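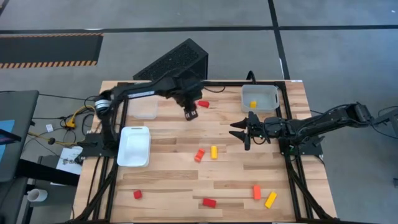

Two black robot arms mounted on a wooden tabletop, with three plastic bins and a set of small blocks.

Rekonwood moves its ledgers to a single chart of accounts

Furniture parts maker Rekonwood has finished moving its three operating companies onto one shared chart of accounts, ending a setup in which each company kept its own account list and its own numbering.

The new chart went live in April and holds 400 general ledger accounts. It replaces separate lists that had grown up over the years as the group bought Kekodon and later Onu. Both kept their own bookkeeping after they were acquired, and the group's monthly figures were put together from exported spreadsheets.

Valentin Grecu, the group's finance systems manager, said the old lists overlapped heavily. Freight alone was posted to 22 different accounts across the three companies, some of them with the same name and a different number.

"You could open two trial balances side by side and not be able to compare a single line without a lookup table," Grecu said. "We had the lookup table. It was wrong in places."

The project team closed 198 accounts to new postings. They stay visible for reporting on earlier years but can no longer be picked when an invoice or journal entry is keyed in. Open items on those accounts were cleared or moved before the switch, and balances were carried over under the new numbers.

Account numbers now have six digits. The first shows the type of account – asset, liability, equity, revenue or expense – and the next two show the group it belongs to. Cost centers, which the Onu companies used to build into the account number itself, are now kept in a separate field.

New accounts can be opened only by the central finance office. Requests go through a form that asks for the purpose of the account, the expected number of postings per month and whether an existing account could be used. Grecu said most requests so far have been turned down for the last reason.

The data migration was handled by Daltik, a consulting firm that also set up the group's purchasing module. Daltik ran 2 trial migrations before the final one. The first showed differences in the foreign currency accounts at Kekodon, which were traced to a rounding setting and corrected.

Staff in accounts payable were given a printed list of old and new numbers, and the old number can still be typed into the search box to find its replacement. That search will be switched off at the end of the fiscal year.

Fixed assets have not been moved yet. Each company still runs its own asset register and posts depreciation to the new chart through an interface. Grecu said work on a shared register will start after the year-end close.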